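Search this site Enter keywords Go

Drestmont publishes bench layout guide for small packing rooms

Apr 2, 2012
By Drestmont Press Desk

Drestmont has published a guide to marking out flat work surfaces with adhesive tape, intended for packing rooms, school workshops and repair benches where goods are laid out by position before they are checked or boxed. The guide is available at no charge from the Drestmont trade counter and as a download for account holders.

The method uses low-tack painter's tape laid directly on the work surface in two directions. The strips form open squares, and each square is treated as one location. No paint, printed mat or drilled fixing is required, and the layout can be lifted and laid again when the product range changes.

The guide was prepared after a trial at the Nisa packing room, which handles spare parts for domestic sewing machines under the Bodetti name. Benches at Nisa had previously been marked in pencil, and the lines wore away under normal handling. The trial began in November and covered 3243 orders. Of these, 393 contained four or more separate items and were laid out on the grid before packing. Single-item orders went straight to the box as before.

Blue tape was selected for contrast. On a matt surface in a beige or grey shade it can be picked out under ordinary overhead lighting, and it leaves the inside of each square plain, so that small parts are not confused with a printed pattern. Glossy worktops can be marked in the same way but should be wiped down and left to dry before the tape is applied.

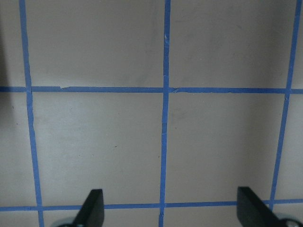

Setting out starts with the long strips. The guide advises fixing one end, drawing the tape out to its full length and lowering it in a single movement. Tape pressed down a little at a time tends to wander, and any slack shows up as a crease. A small crease does not affect use of the square beside it, but a raised edge will catch on sleeves and carton flaps and should be flattened with a plastic scraper or replaced.

Cross strips are laid second, over the top of the first set. Where a roll runs out part-way, the new piece should overlap the old one and be pressed down firmly. The ends should be cut with a blade. Torn ends are acceptable on a temporary layout, although they leave a ragged join which collects dust sooner than a cut one.

Squares do not have to be identical. The Nisa benches were set out at 200 mm spacing, measured between tape centres, and small differences between squares had no effect on the work. Where the grid is used for measuring or cutting as well as for sorting, the guide recommends a steel rule and a check of both diagonals before the cross strips are pressed down.

A separate section deals with removal. Tape should be drawn back on itself at a low angle and at a steady speed. Drestmont recommends replacing the full layout whenever the edges begin to lift, and keeping a drawing of the spacing so that it can be repeated on other benches.

The guide also contains a blank planning sheet and a table of tape quantities for common bench sizes. The first 100 printed copies will be supplied with a plastic scraper. A second guide, covering shelf and floor marking and based on work at the Gál stores, is in preparation.

Trade enquiries should be made to the Drestmont press desk through the usual account number.

Reader comments (3)

benchhand
We use 25 mm tape for this and it takes up too much of the square. Does the table cover narrower rolls?

Oldmill Repairs
Agree about cutting the ends. I tore mine and had to redo the lot after a month.

pk_stores
Is the planning sheet A4 or A3? The download came out very small on our printer.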